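Apuntes de la unidad 4: la repetición en el diseño textil

Un motivo se repite según una red. Las redes más simples son el cuadrado y el rombo – la segunda es la primera, pero girada y estirada. En el taller Vonach se trabaja con módulos de 16 hilos.

Para la próxima clase, dibujen 2 redes distintas con el mismo motivo.

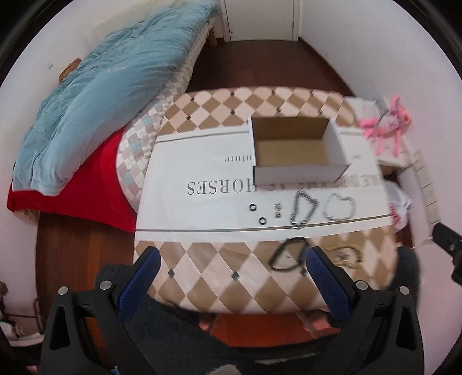

Una alumna preguntó si el rombo exige siempre un número par de hilos. Depende del ligamento, lo veremos en mayo.

Relacionados
Unidad 3: el ligamento
Glosario Dukero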